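Doing our own fecal egg counts, one year in

12 Jun 2026

I said last October that I would write up how the egg counting was going once we had been through all four seasons. It has not quite been a full year but I have a free evening, so this is it.

For anyone new, we keep alpacas on the hill side of Sarkalcombe. There are 62 of them at the moment. Until last year we wormed the whole herd on a calendar, the way I was taught, and sent a sample to the lab only when an animal looked poor. Our vet, Elspeth Rankin, had been asking me for some time to stop doing that. Her point was that we were treating a lot of animals that did not need it and breeding resistant worms in the process. What finally moved me was a test before and after treatment on six of the yearlings. The product we had relied on for years had hardly brought the count down.

So we bought a secondhand microscope, two counting slides and a kitchen scale that reads in tenths of a gram. The scale is only used for this.

The method is simple enough. I weigh out the pellets, mash them in flotation solution, strain through a tea strainer, fill both sides of the slide and wait five minutes. The eggs float up under the glass and I count the ones inside the lines. With the amounts I use, each egg on the slide stands for 25 eggs per gram. You have to write down which solution you used, as they don't all float the same things.

I started with plain saturated salt. You heat water, stir in salt until no more will dissolve, and let it cool. A few crystals should be left on the bottom. It is cheap and it works for most of the common stomach worms. It also dries on the slide and grows crystals if you get called away to the phone, and it eats into metal. I lost the clips on the microscope stage to rust before I learned to wipe everything down right away.

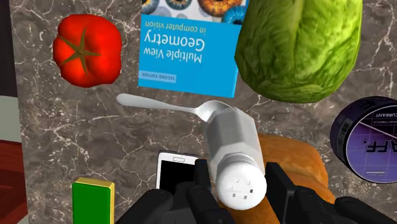
Salt shaker on a stone countertop.

In January I changed to sugar solution for most of the work. Alpacas can carry a whipworm and a large coccidia, E. mac, that are heavy and don't come up well in weak salt. Sugar is sticky and unpleasant and I get through a lot of paper towels, but it is slow to dry and the eggs keep their shape longer. E. mac is easy to recognize once you have seen it, dark brown and pear shaped. Before that I was looking straight at air bubbles and calling them eggs. Jhonatan Yupanqui, who sold us the Paucar females and grew up with alpacas, sat with me for an afternoon and went through a whole stack of slides. That helped more than the book did.

I still send samples out. Every couple of months I split a sample, count half myself and mail the other half to Drirkeck, the lab Elspeth uses. My numbers usually come in a bit under theirs. On one sample in March they found E. mac and I had nothing, so I went back and changed how long I let the slide stand. If an animal is off its feed or losing weight, it goes straight to the vet and I don't wait on my own count. A low egg count does not rule out worms. Young worms in the gut don't lay eggs yet, and barber pole can make an animal anemic quickly, so we check eyelid color on everybody when we have hands on them anyway.

The most useful thing has been seeing how uneven the herd is. A few animals carry most of the worms. Tag 3386, a gray female with nothing wrong with her to look at, has been at or near the top of the sheet every time since fall. Her mother was the same, going by the old treatment records. Several of the older girls have not needed a single dose.

On money, the microscope and slides came to 80 dollars at a clinic clear-out, which was lucky. I would not expect to find that again. Salt, sugar and gloves are not worth adding up. We spent a good deal less on wormer, though some of that went back out in lab fees.

Things I would do differently: label the bags before going out to the field, and collect in the morning when they all use the dung pile at once. Keep the samples in the fridge with the air squeezed out, never in the freezer. I froze a batch in December and the eggs were wrecked.

Next job is a proper reduction test on the second product we use. Elspeth wants ten animals in it, and samples from before and two weeks after dosing. I plan to start once shearing is finished and will post the counts when I have both sets.

Druvura asked in the comments last time which sugar recipe I use. It is the ordinary Sheather's one, plain white sugar and hot water, and I keep it in the fridge so it doesn't grow mold.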